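Ticket 2344 – Gripper drops thin objects during tidy-up task
Project: Skadico (student automation club, Manríquez school)
Category: Hardware / Gripper
Priority: Normal
Status: Open, waiting for reply from Ranex support

Summary

Our club is preparing the tidy-up task for the Cetau student competition. The gripper takes cups and bowls without problem, but books slip out between the pick and the bin. It does not happen every time, so we had difficulty finding the reason. I write everything in order, because three of us worked on this on different days and the notes were in different places.

Steps to reproduce

Home the arm.
Run the program "tidy_shelf" at normal speed.
Let it pick the book by the top edge and move toward the bin.
In many runs the book turns slowly in the fingers during the move, and then it falls before it reaches the bin.

Expected: book stays in the fingers until the release command.
Result: book rotates, then drops. The controller shows no error. It still reports "object held" for 2 seconds after the drop.

Log

Wednesday, 15:40
First test with the old settings. Grip force was on 5, the value from the start package. Seven runs with the book, four drops. We wrote down the finger position at each pick and it was always the same, so we do not think the fingers are losing steps.

Wednesday, 16:25
Changed force from 5 to 7. The drops became less but did not disappear. The paperback we use as second test object got a mark on the cover, so we do not want to go higher without asking.

Next session, 15:30
Checked the finger pads. One pad had dust and a little glue from the tape of last month. Cleaned both with a soft cloth and water, let them dry, repeated the test on force 7. Two drops in seven runs.

Same session, 16:10
One member noticed that the cable pulls on the gripper when the arm goes to the left side. We moved the arm by hand with power off and felt it also. We gave the cable more length at the clamp on the bracket. I cannot say yet if this is a real reason or only a small part of it.

Same session, 16:35
Reduced the speed of the move by half. No drops in five runs. This is good for finding the problem, but too slow for the competition, where we have limited time for all objects.

Same session, 16:50
Tried to pick the book nearer to its middle. The teaching point was a bit too much on one side, and I think the weight was turning the book. The new point is saved as "book_top_b". We tested it with a stop command after the lift, so that we can look at the angle before the arm continues. 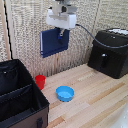

Attachment 1: Book held at the stop point, lower corner tilted.

The tilt is smaller than with the old point, but I would like to have it straight. We did not run the complete path with the new point, because the room closes at 17:00.

Questions for support

Is force 7 safe for these fingers if we hold the object for a longer time?
Can the "object held" signal update faster? With the present delay our program continues to the bin with nothing in the fingers.
Do you have softer pads for thin objects – and may a student team change them without new calibration?

To do on our side

Run the full path with "book_top_b" at normal speed.
Test again with the cable clamp in the old position, to see the difference.
Correct the force value in the shared settings file. It still says 5 and the other group will load it.

Please answer in this ticket and not by mail, so that all members can read it.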